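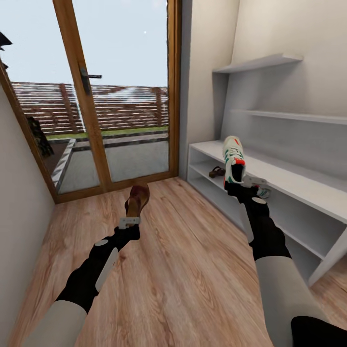
1. Scope of this check

Product: Grineo two-arm home tidying kit, shoe storage task, simulation package
Supplier: Jodura
Checked by: Stavros Dumitrescu
Date: 4/5/24
Type of check: pre-purchase, simulation only. No hardware was on site.

Marks used: OK / OK with comment / Not OK / Not checked

The package was run on our own workstation with the room file that comes with it. Comments are given where the mark alone would not be enough for whoever does the hardware check.

2. Room and layout

2.1 Room file loads without errors - OK

2.2 Walkway between the arms and the glass door clear of loose items at start - OK

2.3 Shoe shelf within reach of both arms - OK with comment
The top surface and the front half of the lower level are fine. The back of the lower level is a long stretch for the left arm and the elbow comes close to the right arm on the way. Jodura should state a reach limit in the manual.

2.4 Wall shelves included as obstacles - OK with comment
They are solid in the model and the arms stop short of them. They are also empty in the room file as supplied. A loaded shelf gives less room above the shoe shelf, so we would like a second file with items on them.

2.5 Glass door treated as a solid surface - OK
Tested with the left arm at slow speed. The planner kept its distance from the glass as well as from the wooden frame.

2.6 Door open or partly open - Not checked
There is no setting for it. Asked Jodura in February, no answer yet.

3. Grippers and handling

3.1 Both arms can hold an item at the same time - OK
Brown slip-on style shoe in the left gripper, white trainer with green stripes in the right. Both held clear of the floor.

3.2 Grip on smooth leather-type items - OK with comment
The left gripper pinches the shoe and the toe ends up pointing upwards. It has to be turned before it can be set down on its sole. The turn is done in mid air over the middle of the room. I would prefer it done lower, as a real shoe could slip at this point.

3.3 Grip on sports shoes - OK with comment
The trainer is carried upright with the sole facing back towards the arms. This is an acceptable carrying position. The placing move is slow but tidy.

3.4 Grip force shown to the user - Not OK
The screen gives "low", "medium" and "high" only. We need a figure. A soft shoe will crush at a setting that is fine for a boot.

3.5 Dropped item detected - OK
Forced by opening the gripper by hand from the menu. The arm paused and the message came up within 2 seconds.

3.6 Laces, straps and buckles - Not checked
There is a strapped sandal on the lower level of the shelf in the room file, but it is not part of the supplied task and the arms leave it alone. The Flandex soft finger set is listed as an option for this type of item and was not in our package.

4. Arm movement and stopping

4.1 Arms keep clear of each other - OK with comment
No contact in 22 runs. The closest pass was on the reach described in 2.3.

4.2 Stop command halts both arms - OK
Tested from the keyboard and from the on-screen button.

4.3 Arms hold their load after a stop - OK
Neither gripper opened.

4.4 Restart needs a separate action - OK

4.5 Person or pet entering the room - Not OK
No moving person or animal can be added to the room file. The sales sheet says the kit is "ready for family homes". We cannot accept that wording on the basis of this package. This item must be tested on hardware before any trial in an occupied house.

5. Paperwork

5.1 Manual in English - OK with comment
Section on gripper cleaning is missing. The Stępień mounting plate is named in the parts list but there is no drawing of it.

5.2 Warranty - OK with comment
90 days on the grippers, longer on the arms. Ask for the same term on both.

5.3 Service interval stated - OK
3,000 cycles. It is not clear if one cycle means one shoe or one full shelf. To be confirmed in writing.

6. Result

Passed for further simulation work. Not passed for hardware trial until 3.4 and 4.5 are closed.

Actions for Jodura:
- reach limit for the lower shelf level (2.3)
- room file with loaded wall shelves (2.4)
- door setting, or a date for it (2.6)
- grip force as a figure (3.4)
- moving person and pet in the room file (4.5)
- mounting plate drawing and cleaning section (5.1)
- meaning of "cycle" (5.3)

Actions for us:
- get a price for the Flandex finger set
- repeat 3.2 with a lower turning height, if the setting can be unlocked

Signed: S. Dumitrescu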